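About Vadent

Vadent is a contract laboratory that tests water-based wood finishes, floor coatings and sealants. Omprakash Katiyar started the company after several years as a formulation chemist at Dresteo, where most durability testing was sent out and came back too late to be of use. Our clients are small and mid-size coating makers that do not keep a test lab of their own.

The work falls mainly under abrasion, adhesion and humidity resistance. Panels are coated in our spray room, conditioned at fixed temperature and humidity, and tested in sets of four. One panel in each set is kept as a control and stored in the dark for comparison.

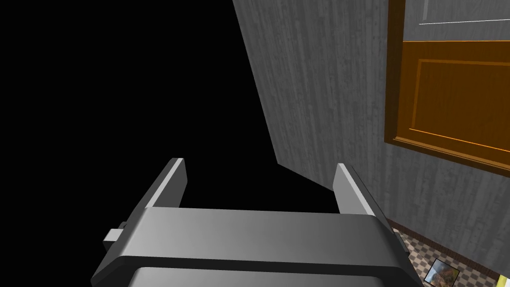

Clients receive the raw readings along with the averages. If a panel is rejected for a coating defect, the report says so and gives the reading anyway. Our sample archive now holds 622 panels, filed by resin type and date of application. Clients may ask to see their own panels at any time during the retention period – four years for floor coatings, less for sealants.

Kusum Nishad runs the humidity program. She wrote the cycling procedure we use for finishes sold in coastal areas and trains all new technicians on it. Requests for nonstandard cycles should go to her before samples are shipped.

We do not sell coatings, and we do not endorse them. Results may be quoted in product literature only in full, with the test conditions attached.
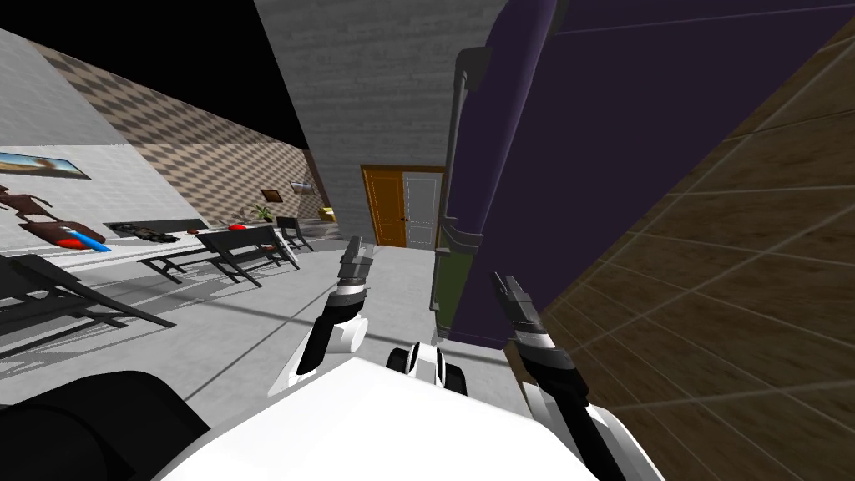

Ahmadpour Building, January

The second conditioning room is now in service, and capacity has gone up to some 100 panels per cycle. Intake for the Prallik sealant series has closed, and reports will go out in the order the samples were received. Deliveries should use the rear entrance before 3 p.m. Samples that need refrigeration must be marked on the outer carton.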